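Repair Data Should Travel With the Furniture

Secondhand furniture is priced on appearance and sold on trust. A buyer in Gasville can learn the battery health of a used phone before paying for it, but cannot learn whether the drawer runners in a dresser were replaced last year or thirty years ago. I think this gap is the main reason that repairable storage furniture is scrapped early, and I think it can be closed at low cost with a written service record that stays attached to the piece.

The record I have in mind is short. It lists the joint types, the adhesive used in any repair, the fastener sizes, the finish system and the date of each intervention. Thirteen fields are enough for a typical chest of drawers. We have tested longer forms at the Brzozowska workshop and they come back half empty.

Adhesive is the field that matters most. Hide glue can be released with heat and moisture and the joint reassembled. Cross-linked PVA and epoxy generally cannot be released without damage to the surrounding wood. A repairer who does not know which one is in a joint has to test it, and the test takes time that the customer does not want to pay for. On a low-value piece, that unpaid time is often the whole margin.

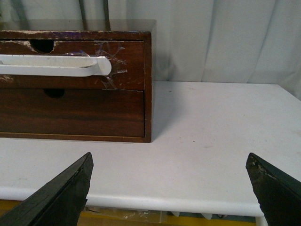 Finish comes second. Shellac dissolves in alcohol and accepts a new coat of itself. Oil-based varnish does not, and a fresh coat over old varnish holds only if the surface has been cleaned and abraded. Edge wear on a drawer front is a minor job under the first system and a longer one under the second. In both cases the work is simple once the system is known. Without a record, many shops strip the whole face as a precaution, and the estimate rises until the owner decides to buy new.

The usual objection is cost. In August we kept time sheets on 85 jobs. Filling in the record added a few minutes to each, mostly spent looking up product names that should have been on the job card already. I do not regard this as a serious burden — the information exists at the moment of repair and is lost only through habit.

A second objection concerns where the record should live. Lutex, which supplies our labels, favors a printed code that points to an online database. I prefer paper in a sleeve, fixed to the inside of the carcass back. Databases close when the company behind them closes. A dresser can outlast several such companies, and a card can be read without an account.
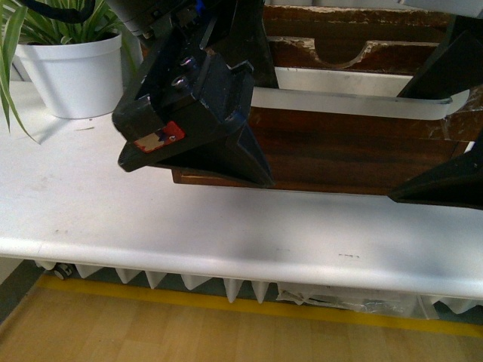 Aleksandra Pawlak disagrees with me on this point. Her view is that a card inside the carcass will be thrown out at the first house clearance, and that a code etched into the wood would at least survive cleaning and refinishing. She would accept both together, provided the paper is treated as the backup.

I accept part of this. Cards do get lost. A code that resolves to nothing is also lost, however, and the owner has no way to recover it. If both are used, the five fields a repairer needs most should be legible on the piece itself.

The third objection is the strongest. Sellers have little reason to disclose a poor repair, and a voluntary record will be kept mainly by people who do good work. That bias is real. It also operates in the buyer's favor, as the absence of a card then becomes information. Used cars with no service history sell at a discount for the same reason, and no law was needed to produce the discount.

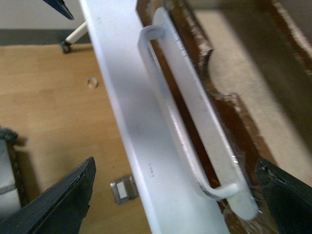
White panel, resembling a drawer front, with bar handle; dark scuffs near one post, where the coating appears worn.

Hardware deserves a line of its own on the form. Handle hole spacing is inconsistent across older pieces, and a replacement handle with the wrong spacing means plugging, redrilling and touching up the face. The Clereck resale warehouse now measures spacing at intake and writes it on the tag. Its stock runs to more than 800 pieces, and the practice required one caliper and a change to the tag layout.

I would start there, with resale warehouses. They handle volume, they already tag each item, and they carry the loss when a piece goes unsold. Private sellers can follow later if buyers begin to ask for the card. Manufacturers should be the last group approached — they will want to negotiate the field list, and the list is short enough already.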